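The Board That Stays Out

Every kitchen has one thing that never gets put away, and at Wahyudi Jugah's place in Redham it is the cutting board. It lives beside the sink all day and most of the night, and by the time I arrived in April, a little after four in the afternoon, it had already been through breakfast, lunch and a long talk about soup. Wahyudi has cooked for other people for most of his life, and he will happily tell you (he told me twice, over tea) that he would give up his good pans before he gave up a few square feet of wood and metal near the tap. 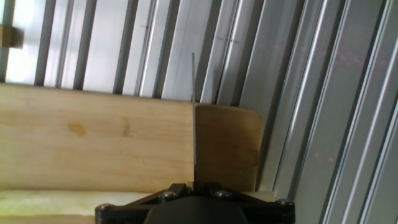
How often should a wooden board be oiled?
Once a month suits most home kitchens, with plain food-grade mineral oil, left on overnight and wiped off in the morning.

He bought his first board at the Culgate market for 3 dollars and kept it until it split. The ones that followed came from Wotamis, a little shop on Unnithan Street that has 381 kinds of kitchen things on its shelves, or so the owner likes to say, and I wasn't about to argue with her!
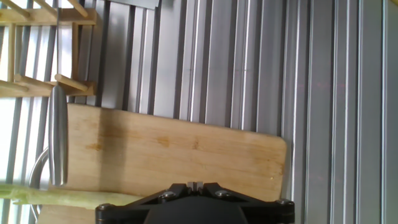

Page last updated: April, 3:20 p.m.

Stains don't trouble him. A bamboo board that has picked up an orange-brown band across the middle is, to his mind, a board somebody cooks on, and he'd sooner rub it with coarse salt and half a lemon than go out and buy another. Green stalks get chopped right there next to the ribbed steel, and the wooden dish rack is close enough that a rinsed bowl has only a short trip to make. Knives are washed by hand, dried with a cloth and put back before anyone sits down to eat.

I went home with a jar of his broth and scrubbed my own board before I'd even taken my coat off.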